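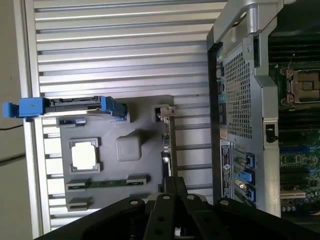 3.2 Parts tray and case position

The Clomivitz procedure treats a desktop computer as a fixed case and a small set of loose parts. The case lies on its side on an aluminum worktable, with the side panel off and the interior facing up. Parts that are out of the case go in a gray molded tray next to it. Each has its own holder, and the holders do not move between trials. An earlier layout used at Stirnham kept all parts flat in a box – this made the memory module slow to find and easy to pick up by its contacts.

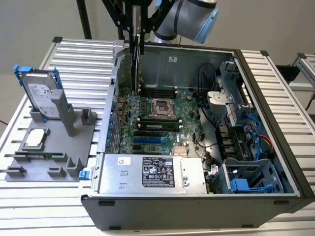 L. Hollik

A trial starts with the order sheet, which lists 13 steps, 8 of them for parts that need a latch or lever to be opened first. The processor socket is a good case. The lever must be fully raised before the processor is set down, and a trial is stopped if it is not. The hard drive stays in its blue caddy throughout and is stored upright, so the caddy tabs can be reached without turning the drive over.

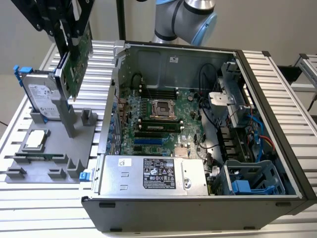
3.3 Expansion cards

Cards are the longest parts in the set and have no holder in the tray. They are lined up with the slot first and with the rear bracket second. Two errors were common in the pilot trials: the bracket caught on the case wall, or the card was pressed at one end only. Both are scored as a failed insertion, even when the card was later seated. 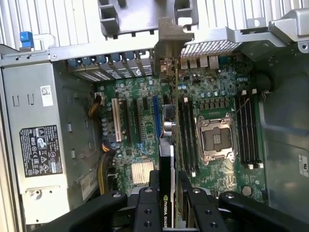 Figure 2. Graphics card upright over the motherboard, with the power supply at left.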